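Away goals should stay out of the league tiebreak

Trí Lục
13th April

The Tanville regional league has asked its clubs to comment on a change to rule 20, which decides the order of teams level on points. At present the order is goal difference, then goals scored, then the result between the two teams. The proposal puts away goals first. I think the proposal is wrong, and I will argue that on the numbers before I say anything about tradition.

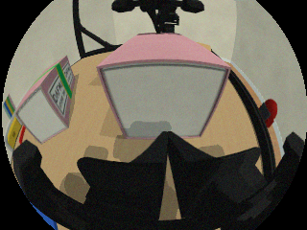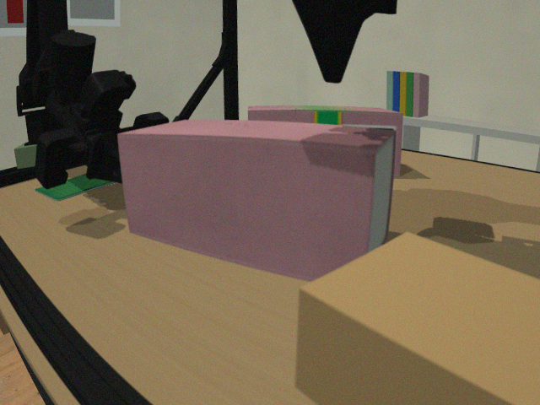 The case for the change was set out by Mpho Sibiya in a note to clubs last November. Sibiya's point is that visiting teams in this league defend too much, and that a side which scores on the road has done something harder than a side which scores at home. The second half of that is correct. Over the seasons I have on record, home teams scored 428 goals and away teams scored far fewer. An away goal is scarcer. It does not follow that it should be used to separate two teams at the end of a season.

A tiebreak has one job. It should pick the team that did better over the same set of matches. Goal difference does this fairly well because every goal counts, at both ends and on every ground. Away goals throw out half the fixtures. A team that wins its home games 3-0 and draws away 0-0 would finish below a team that wins its home games 1-0 and draws away 1-1, given equal points. I can't find a reading of the word "better" that supports this order.

The supporters of the change reply that it is about behavior. If away goals matter more, visitors will attack. I looked for this effect in the Arnthorpe Cup, where two-leg ties used away goals for years. I have full scores for 157 of those matches. The visitors did not score more often in the first leg than they did in league play. What did change was the home side. Home teams in first legs scored less, and the number of 0-0 results went up. Managers were afraid of giving up an away goal, so they kept an extra midfielder back. The cup has since dropped the rule.

There are limits to this evidence. Cup ties are short and league seasons are long, and a manager in the second month of a season is not thinking about rule 20. I would expect any effect to be small until the last few rounds. But those are the rounds that decide the title and the drop, and they are the rounds people pay to watch.

There is also the matter of unequal grounds. Kirkuvholm play on a narrow pitch with a strong wind off the water, and few visitors score there. Triệu have a wide, flat ground and concede more at home than they would like. Under the proposal, a goal at Kirkuvholm and a goal at Triệu count the same for the visitor. That is fair enough if everyone visits both. Kirkuvholm, though, never have to visit Kirkuvholm. Their own away total is collected entirely on easier grounds. Goal difference has a similar flaw, but it is offset in part by the goals they fail to score at home in the same wind. With away goals alone there is no offset.

If the league wants more attacking play from visitors, it has better tools. It could move goals scored ahead of goal difference. That rewards scoring everywhere, and a 3-3 draw would be worth more than a 0-0 draw to both teams. I would not vote for it, as I think conceding three should cost something, but it at least uses all the matches.

A second option is to leave the first two steps alone and replace the third. Results between the two teams can stay level after two meetings, and the present rule then falls back on a playoff at a neutral ground. The playoff must be arranged at short notice and the pitch is usually poor by then. Away goals in the matches between those two teams could be used as a fourth step, before a playoff is called. I have no strong objection to that. It would be used very rarely.

The proposal needs 80 percent of club votes to pass. My own club has not yet decided. I will be recommending that we vote against the change to the first step and ask for the fourth step to be put as a separate item.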